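Bitano — appel à candidatures et à participation : rangement et remise en ordre du grand atelier

Bonjour à toutes et à tous,

Nous cherchons du monde pour l'été ! Bitano partage depuis plusieurs années un grand plateau ouvert avec les équipes de Flullura, et ce plateau a fini par ressembler à beaucoup de lieux où l'on travaille bien et où l'on range un peu moins bien. Les câbles s'accumulent, les adaptateurs voyagent d'un bureau à l'autre, et il nous arrive de passer une demi-matinée à chercher une rallonge que quelqu'un avait pourtant posée « juste là ». Nous avons donc décidé de prendre le mois de juin pour tout reprendre, calmement, avec des gens patients et contents de mettre de l'ordre.

Nous proposons un poste rémunéré à temps partiel (quatre semaines, en matinée) et plusieurs places de participants pour des séances plus courtes, ouvertes aux personnes du quartier, aux étudiants, aux retraités, à qui voudra. Il n'y a aucun diplôme à présenter. Si vous êtes de ceux qui démêlent une guirlande sans s'énerver, lisez la suite, elle est pour vous.

Le lieu

L'atelier est vaste et clair, avec un beau parquet qui file jusqu'au fond et sur lequel se reflètent les lampes du plafond. On y travaille beaucoup à même le sol, ce qui explique une bonne partie de notre affaire : ce qui tombe y reste, et ce qui reste finit par faire un tas. Il y a aussi un chariot rouge à étagères, qui rend de grands services. Les bureaux restent occupés pendant les séances, alors on parle doucement et on ne tire pas sur un câble avant de savoir où il mène.

Vous trouverez de tout dans ces tas : de gros câbles noirs enroulés les uns sur les autres, une fiche USB argentée qui dépasse, une petite prise beige, un long câble jaune qui vient se perdre au milieu. C'est moins décourageant qu'il n'y paraît. On commence par un bout, on suit, on pose à côté, et le tas diminue. 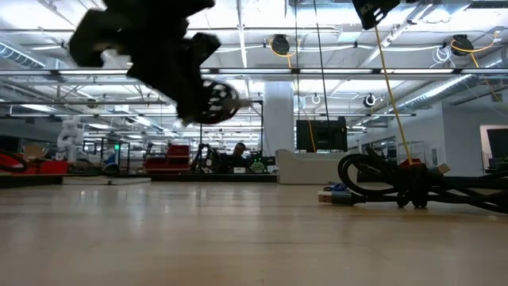
Ce que vous ferez

Démêler, enrouler et attacher les câbles, puis les trier par type et par longueur. Mwanahawa Mbwambo a préparé 500 étiquettes et les attaches qui vont avec, et elle vous montrera sa façon d'enrouler, qui évite les torsions (on s'y fait vite, promis).

Tenir le cahier d'inventaire. Nous avons 106 bacs numérotés ; à la fin du mois, chacun devrait avoir sa page, son contenu et sa place sur les rayonnages. Une écriture lisible suffit.

Mettre de côté ce qui est abîmé ou douteux. Vous n'aurez rien à réparer ni à brancher : tout ce qui touche au courant revient à Ehab Hamdy, et à lui seul.

Balayer et dégager les passages en fin de séance.

Les conditions

Le poste à temps partiel est payé 1 000 euros brut pour les quatre semaines. Les participants aux séances courtes reçoivent un bon d'achat à la coopérative Massawe et partagent le déjeuner avec nous — Akinyi Swai cuisine, et il y a toujours une version sans viande. Prévoyez des chaussures fermées et des vêtements qui ne craignent pas la poussière. Certaines tâches se font accroupi ou à genoux, nous avons des coussins, et les personnes qui préfèrent rester assises à une table auront largement de quoi faire avec les étiquettes et le cahier.

Pour postuler

Écrivez quelques lignes à Mwanaisha Minja, à l'accueil de Bitano, en précisant si vous visez le poste ou les séances courtes, et quelles matinées vous conviennent. Une lettre de motivation en trois pages n'est pas nécessaire, mais racontez-nous volontiers le placard, le garage ou le grenier dont vous êtes venu à bout, cela nous fera plaisir et nous donnera du courage. On peut aussi déposer un mot dans la boîte aux lettres.

Les réponses sont attendues avant le 1er juin 2020. Nassoro Bakilana rappellera chaque personne, y compris celles que nous ne pourrons pas accueillir cette fois-ci.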